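Search this site: enter keywords
7 min read

Recording usable demonstrations for the Grelemcombe student challenge

Every year our club gets teams who believe the learning part will rescue the recording part. I've read a lot of training logs and I don't buy it. If your demonstrations are sloppy, the arms will learn to be sloppy. These steps cover household tasks with a two-arm rig, from setting out the props to deciding what to throw away.

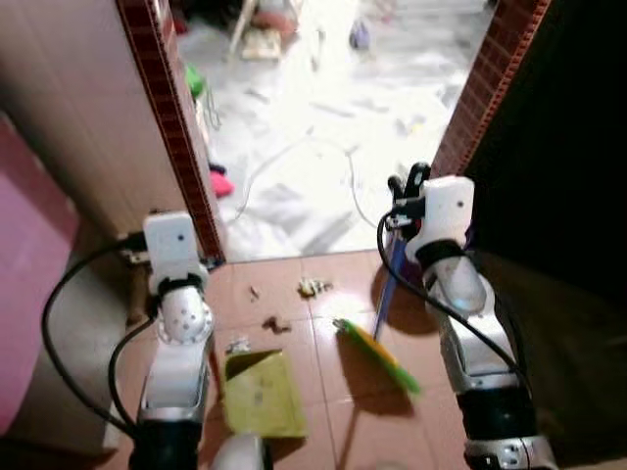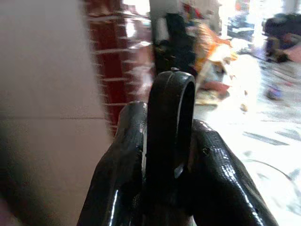
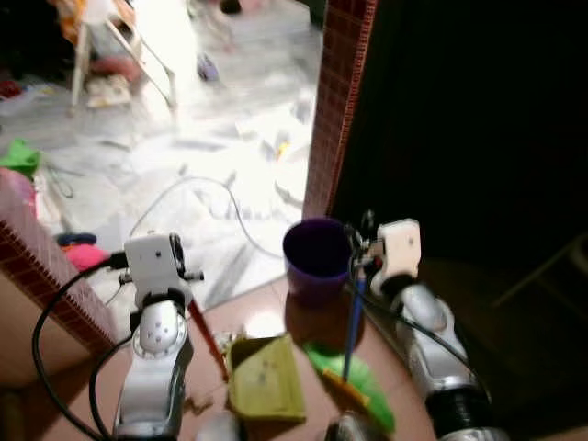
Club Notes, Issue 7

Step 1. Pick a task you can score

"Tidy the doorway" is not a task. "Every scrap on the tile ends up in the dustpan" is. Write the end state in one sentence and tape it up where the operator can read it. If two teammates watch the same run and disagree on whether it passed, rewrite the sentence.

Be suspicious of tasks that look good on a poster. Sweeping with a brush and dustpan looks easy and isn't. The brush has to meet the floor at a sensible angle, the pan has to stay put, and small bits love to slide under the lip. I would still choose it over stacking blocks, which every team does and which tells you very little.

Step 2. Set out the props, then move them

Start with few objects. For a tabletop task, a cup, a cloth and a brush will keep a new team busy for a whole afternoon. Run two test episodes with the props in one spot, and after that shift them between every episode. Turn the brush around. Put the cloth on the other side of the cup.

Teams skip this because it's boring. Then they show me a policy that works every time, I slide the cup over by the width of my hand, and the gripper closes on air. If that happens to you, adding more episodes of the old layout will not help.

Step 3. Sort out the cables

Move each arm slowly through its full reach before you record anything. Watch the cable loops. A loop that looks fine at rest can snag when the wrist turns, and a tug on the cable shows up in the data as a motion you never meant to make. Leave slack, but not so much that it hangs in front of a camera.

Step 4. Check every camera view

Don't just check that the stream is live. Look at it. In the wrist view you want to see both fingertips and whatever they're holding. The background there will often be a blur, and I wouldn't spend an evening trying to fix it. In the head view, look for blown-out floor. A bright room behind a dark doorway is hard on any camera, so close a curtain or add a lamp on the dark side, then leave the lighting alone for that session.

The Plelent guide our club started from says you can mix lighting freely. Maybe so with a huge data set. You don't have one.

Step 5. Record, and be strict

Aim for 100 good episodes of one task before starting a second. Keep the speed steady. Pauses are worse than slow motion, since the arm may learn to stop and sit there.

Our Zastedby team turned in 597 episodes last season and was very proud of the number. A large share had a dropped tool in the middle, and the policy learned to drop the tool. They cut the set hard, retrained, and did better with less.

Step 6. Test somewhere you didn't record

Take the rig to another room and run it cold. We use the Grīnberga workshop for this, mostly for its ugly floor. Write down the score you get there, and put that one on the entry form. A score from the recording spot tells the judges almost nothing, and they will ask.

Bring spare finger pads and the sentence from Step 1.

Last updated: January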